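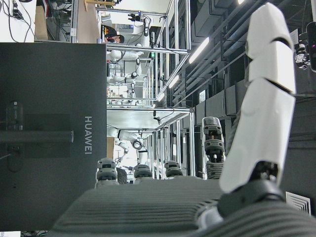
Objeto de la incidencia: pérdida intermitente de señal en el monitor del puesto de clasificación de la sala Zatitz. El equipo de visualización deja de mostrar la aplicación de registro durante intervalos irregulares y recupera la señal sin intervención del personal. Se trata del monitor HUAWEI, cuyo grupo de conectores queda en la parte posterior, hacia un lado del panel. En la superficie blanca contigua hay varios cables negros enredados y sin identificar, entre ellos uno con su clavija, por lo que se solicita que la revisión comprenda también el cableado de la mesa.

Datos del expediente
Número: 600
Servicio solicitante: Área de Clasificación, centro Trenville
Persona solicitante: Vlasta Hrubý
Técnico asignado: Vojtěch Dvořáček
Prioridad: media
Estado: pendiente de conformidad del solicitante

Descripción comunicada por el solicitante
La pantalla se queda en negro entre 5 y 30 segundos. El piloto de encendido permanece activo y la aplicación Marnelel continúa en ejecución, de modo que los registros introducidos durante el corte se guardan correctamente. El fallo se ha observado con mayor frecuencia los jueves por la mañana, cuando se acumula el trabajo de la semana. No se ha apreciado relación con la temperatura de la sala ni con el uso de otros equipos de la red.

El Área de Clasificación hace constar que el puesto no puede quedar fuera de servicio en horario de mañana y ruega que las actuaciones se programen después de la comida.

Actuaciones realizadas

Primera actuación. Se comprueba la configuración de ahorro de energía del ordenador y del propio monitor. La suspensión automática estaba desactivada en ambos. Se actualiza el controlador gráfico y se reinicia el equipo. El solicitante comunica al día siguiente que el fallo persiste.

Segunda actuación. Se sustituye el cable de vídeo por otro de la misma longitud procedente del almacén. Durante la prueba se registran nuevos cortes, con la misma duración que los anteriores. Se descarta el cable retirado como causa y se devuelve al almacén con su etiqueta.

Tercera actuación. Se prueba el monitor en el despacho de soporte durante una jornada completa, conectado a otro ordenador. No se produce ningún corte. En consecuencia, se descarta la avería del panel y se centra la revisión en la alimentación y en la disposición del puesto.

Cuarta actuación. Con el monitor de nuevo en su sitio, se retiran de la mesa todos los cables sin uso y se identifica cada uno de los restantes en ambos extremos. Al seguir el recorrido del cable de alimentación se localiza un adaptador con holgura en la toma. Se reemplaza el adaptador y se deja el equipo en observación.

Revisión del entorno de la cinta
A petición del solicitante se revisó asimismo la zona de la cinta transportadora verde. La superficie presenta arañazos finos, rozaduras y vetas claras, más visibles hacia el lado derecho. El desgaste se anota a efectos de mantenimiento y no guarda relación con la incidencia. Las cubetas de plástico azul claro y rosa se mantienen sobre la mesa blanca, en su ubicación habitual; se recomienda no tender cables por detrás de ellas.

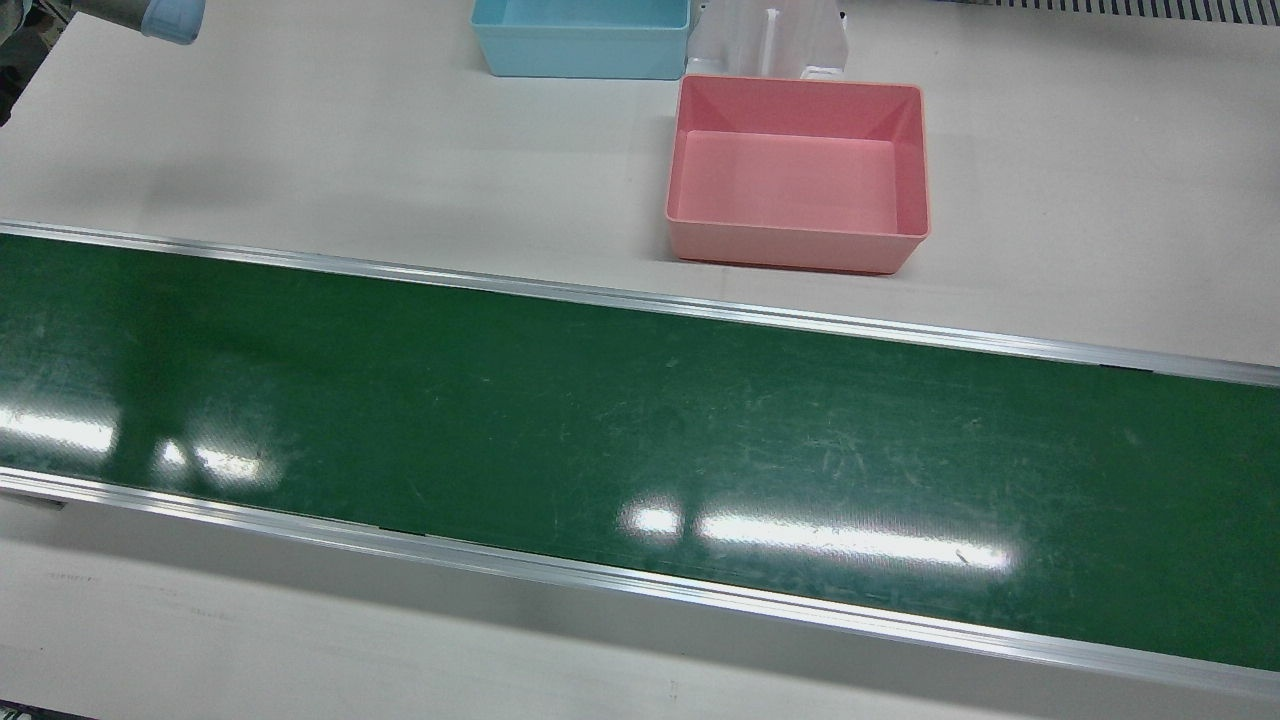 Resultado y medidas acordadas
Desde la sustitución del adaptador no se han comunicado nuevos cortes. El periodo de observación queda fijado en 9 días laborables. Si el fallo se reprodujera dentro de ese plazo, el Área de Clasificación deberá anotar la hora y la duración y remitirlas en respuesta a este mismo expediente, sin abrir otro nuevo.

Queda pendiente la entrega de una canaleta para el borde de la mesa, solicitada al proveedor Šťastný. Su instalación corresponderá a Vojtěch Dvořáček y se realizará en horario de tarde, previo aviso al Área de Clasificación.

Observaciones del solicitante
Se confirma la recepción del informe. El personal del turno de mañana ha sido informado del procedimiento de anotación. Se solicita que las etiquetas de los cables se incluyan en el inventario del puesto.

Respuesta del servicio de soporte
Solicitud aceptada. El inventario se actualizará en abril, junto con el del resto de los puestos de la sala.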